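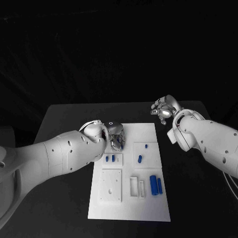 7. When a hand stops and will not let go

Sooner or later your Sedska pair will stop with a blue part still gripped in one hand, and the panel will show code 2133. Please don't worry, and please don't tug at it. The code means that the hand met more push than it expected on the way into a hole or slot, and has frozen with its grip on. We have met it plenty of times on the peg board at Uritby, and it clears nicely if you take it slowly.

CAUTION: A frozen hand is still powered. Keep your own fingers out of the space between the hand and the board until step 4 is done.

1. Press the stop button, even though both arms are already still.

2. Look at the other arm before you do anything else. It may have halted part-way through its own move, and it will want to carry on when the fault is cleared.

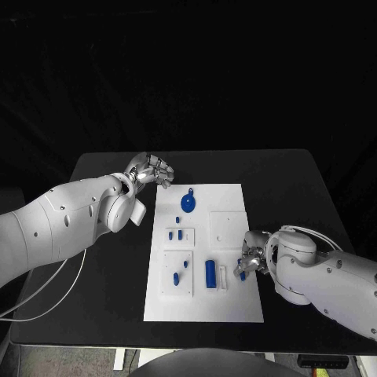 Figure 7.2. Right hand gripping a small peg over the board, with the left hand raised.

3. On the panel, choose Hold Both. Wait for the tone — it can take a little while, so do give it time.

4. Choose Ease Grip for the hand that has the part. The fingers open a little at a time. Support the part from the side with the plastic tongs, never from underneath.

5. If the code changes to 2186, stop there. The thumb joint has lost its place and the hand must be sent through the Oma check in section 9.
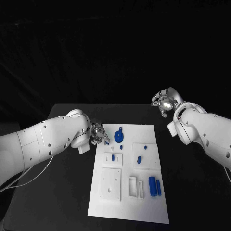 Can I switch the power off at the wall and start again?
Please leave the power on if you possibly can. The arms sag slightly when it goes, and a hand that is low over the board may press down on whatever is beneath it.

6. With the hand open, choose Lift, then send both arms to rest. Look over the part and the hole for burrs or scuffs before you put them back into use.

Note: If you see 2133 more than 2 times in one morning, the board has probably crept out of line. Set it again using the Nkuna guide, even if it looks perfectly straight to you. 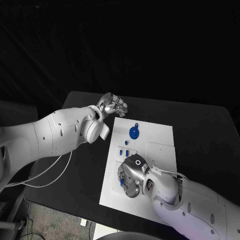

Pravesh Maluleke wrote to us that step 2 ought to be printed in red, as he had cleared a fault on one side and the other arm set off past his sleeve while he was still reaching for the tongs. He was unhurt, but he now waits for the tone with his hands behind his back.

7. Write the code and the name of the part in the fault log, and only then press Resume.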